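Veltanum Two-Arm Rail Kit: Build and First Month

The Veltanum kit is a pair of small servo arms on a shared rail, sold as parts. Ours was assembled at Stollbridge, the shared workshop on the canal side, over four evenings. It came in two boxes and contained 1,362 parts by the packing list, most of them screws. The list was accurate apart from one short bag of washers.

Assembly

The mechanical build is straightforward. Each arm is a chain of white links joined by black servo housings, and the links are keyed so they only go together one way. The rail is drilled along its whole length, and the bases can be moved in small steps before they are tightened down. We set them near the two ends. With the bases closer together, the elbows interfered whenever both grippers worked near the middle.

The manual gives no torque values. Hand-tight plus a quarter turn held on every joint except the left shoulder, which needed thread lock after the first week.

Wiring took longer than the rest of the build. Power comes in through a small terminal block near each end of the rail. The supplied cable runs outside the links and has to be left with enough slack for full wrist rotation. The result is a tall loop over each gripper. With less slack the wrist stalls before its limit. With more, the loop swings into whatever stands at the back of the table. The cable channel along the front edge is our addition and should have been in the box.

Enclosure

Veltanum sells an optional three-sided enclosure: a back panel, two side panels and aluminum posts at the rear corners. It is worth buying if the arms will use cameras. Stollbridge has a row of windows to the west, and before the panels went up our calibration drifted every afternoon. The front stays open, so keep the arms powered down when loading the table.

Soft Goods Test

Rigid blocks are easy for any arm in this class, and the kit handled them on the first day. We moved to cloth early. The standing test is a necktie, which is long, slippery and never lies the same way twice. The task is to pick it up with both grippers, pull it reasonably straight and lay it down again at a marked angle. The mat is a printed tablecloth, chosen to make segmentation harder than it would be on a plain sheet.

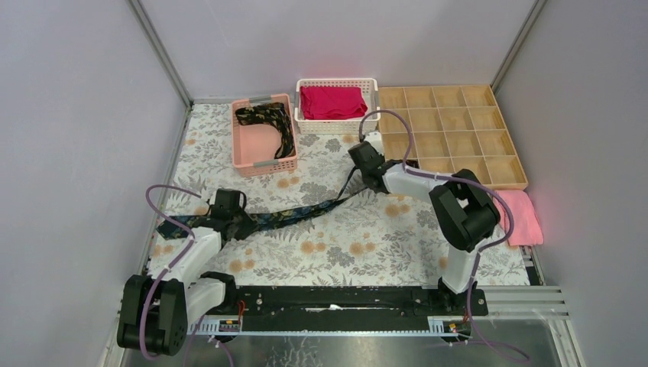 Tie held between the two grippers, baskets and tray at the back.

Out of 100 attempts with the stock control software, the kit completed 71. Most failures were at the second grasp. The first gripper takes the tie and lifts, the free end turns over, and the second gripper closes on air. Lowering the lift speed to 20 percent helped more than any change to the vision settings.

Backlash at the wrist is noticeable, a few millimeters at the fingertip when the forearm is extended. For cloth this matters little. I would not use these arms for connectors or small fasteners.

The two arms run from one controller, and synchronization is good. Moves that start together end together. The software has no collision model between the arms, only a fixed keep-out zone at the center of the rail. For handovers the zone has to be switched off, after which the operator is responsible for keeping the wrists apart. We have had two contacts, neither of which damaged anything.
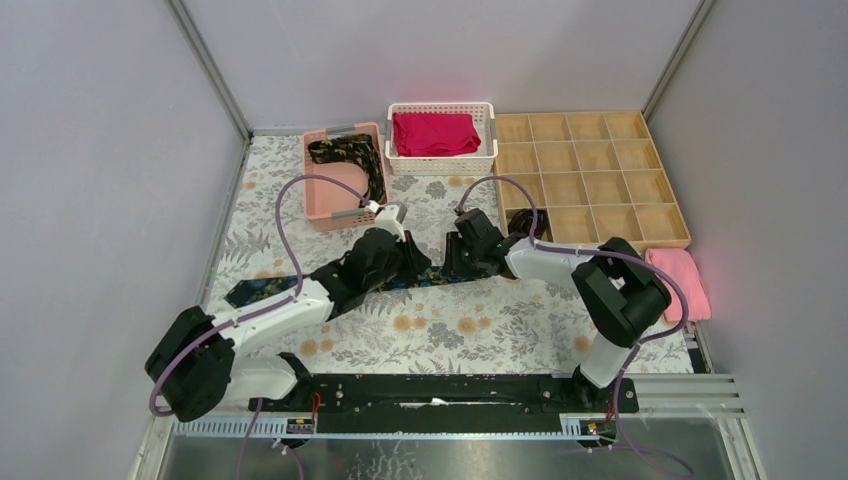 Zinhle Ngcobo wrote in to disagree about the keep-out zone: it can be narrowed in the configuration file instead of disabled, and on her kit a narrow zone still allows handovers if both grippers approach from above. She also reports that the left shoulder came loose on hers.

I have since tried the narrow zone. It works for the necktie and fails for anything folded, where the grippers have to come in low. The setting is documented only in a comment in the file.

Grippers

The stock fingers were replaced after 10 days. They are narrow and smooth, and silk slid out of them under light tension. We fitted a wide dark gray pair from Jiang, with flat, lightly textured faces. They bolt straight on, but the closing limit has to be reset or the servo will sit at stall and overheat.

Sliding a wide finger under a tie is harder than sliding a narrow one. The approach now in use brings the fingers down slightly open on either side of a wrinkle — if there is one — and closes on the ridge. A perfectly flat tie is the worst case. A wrist camera is close to essential for this; the overhead view does not resolve the edge of the fabric well enough at this distance.
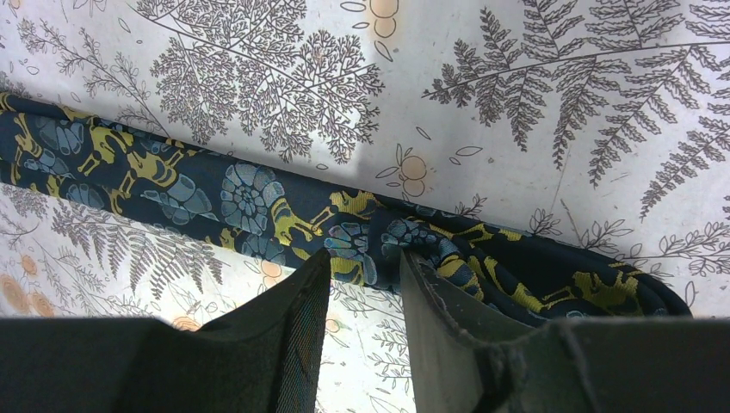
Noise and Shared Use

The servos whine when holding a load and are quiet otherwise. At Stollbridge the kit shares a room with sewing machines and there have been no complaints. Two people can carry the table. Recalibration after a move takes over an hour, so ours stays where it is and other users book it by the evening. The Wednesday slot is usually free.

Verdict

Good rail, good controller, adequate arms, poor stock fingers. The documentation assumes a reader who has built an arm before. For a workshop that wants two-handed work on cloth and light objects, I would buy it again with the enclosure and budget for replacement fingers from the start. For precision assembly, look elsewhere.

Still open: whether the wrist bearings hold up, and whether the external cable survives repeated flexing at the elbow. I will add a note when either one fails.

Related
Stitbridge Feed Table: Long-Term Notes
Jiang Wide Fingers, Fitting and Closing Limits
Choosing a Power Supply for Small Servo Arms
Cable Channel for Open Rails
Workshop Calibration Without a Checkerboard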